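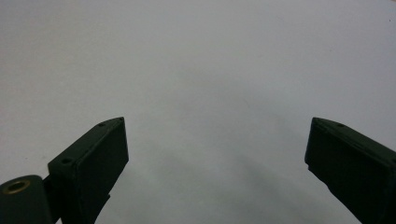
Before you sign a lease on a small commercial unit, measure it yourself. The floor area in the agent's particulars is a sales figure until you have checked it, and I have yet to meet the agent who rounds down. Photographs are no better. A smooth, pale surface with no marks on it, like the light grey-white one here, tells you nothing about size, and a soft shadow across it tells you less. Take a tape.

What you need: a laser measure, an ordinary steel tape to check the laser against, squared paper and a pencil. The free phone apps are fine for choosing a sofa. I wouldn't pay rent on one.

Step 1. Ask which basis the quoted area uses. Gross and net are different things, and "approx." is not a basis. Get the answer by email.

Step 2. Sketch the floor plan before measuring anything. Include columns, lift shafts, cupboards and any boxed-in pipes.

Step 3. Measure wall to wall at floor level, then again at waist height. Old buildings lean. If the two differ, write both down and use the smaller.

Step 4. Split odd shapes into rectangles and triangles. Work out each one, then add them up.

Step 5. Take off what you can't use. Shared corridors and toilets usually come out of a net figure, though check the wording in your own draft lease.

Step 6. Compare. Telma Godoy did this on a unit at Plitton, advertised at 500 square metres. She made it 57 short. The agent said her laser was faulty - it wasn't, she had checked it with the tape - and the rent came down after 13 emails.

If your figure is close to theirs, let it go. If it isn't, send your sketch and ask for theirs. "Our surveyor did it" is not a sketch. Should they refuse, pay for your own surveyor before you sign anything, and be wary of one the agent recommends.

Keep the sketch with the lease. You will want it again at rent review.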